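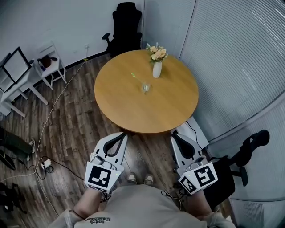 March 16, 2026

I finished the second case of Pugh tonight, and I am still a little bit angry with it, in the good way.

For those who do not follow my diary from the beginning: Pugh is the detective game I bought in January, after I had put it off for a long time. You play a young clerk at the court of Pastthorpe, a small harbour town where it rains in every chapter. The clerk is not allowed to speak in court. She can only pass notes to the defence, and you must choose which note and at what moment. I thought this would be boring. It is the best idea in the whole game.

The second case is called "The Ferry to Grekby". A ship's cook is accused of burning the ferry office, and everybody in the town wants him to be guilty, also the judge. I was sure from the first hour that the ticket seller did it. Her story had a hole in it: she said she heard the bell of the last ferry, but the timetable on the wall shows that the last ferry does not ring after dark. I was very proud of finding this. I passed the note at once and the prosecutor destroyed me. The bell was on the church. I had walked past this church perhaps every time I went to the archive, and I never clicked on it.

So I had to load an old save, and I lost two evenings. The game gives you only 3 save places for each case, which I find mean. My notebook helped more. I write down each witness on a separate page, with the difficult words at the bottom. Today's words were "affidavit", "hearsay" and "to perjure oneself". I knew the second one from television. The first one I have been saying wrong for years.

The music I like less than in the first case. There is one melody for the questioning, and when you are stuck you hear it again and again until you hum it while you wash the dishes.

What I want to remember is the ending, so I write it here carefully. The cook is set free, but he does not thank anybody. He takes his coat and asks what time the ferry goes. The clerk still has one note in her hand, and the game lets you choose to give it to him or to keep it. I kept it. Now I cannot stop thinking about what he would have said — maybe I will play the last scene again before I go on.

On the forum of Nerkel, the studio, they write that there are 5 cases in total and that the third is the longest. Somebody there needed 110 notes for it. I have a habit of passing too many, so I will probably need more.

I should sleep now. Tomorrow I want to start the third case after supper and click on every church.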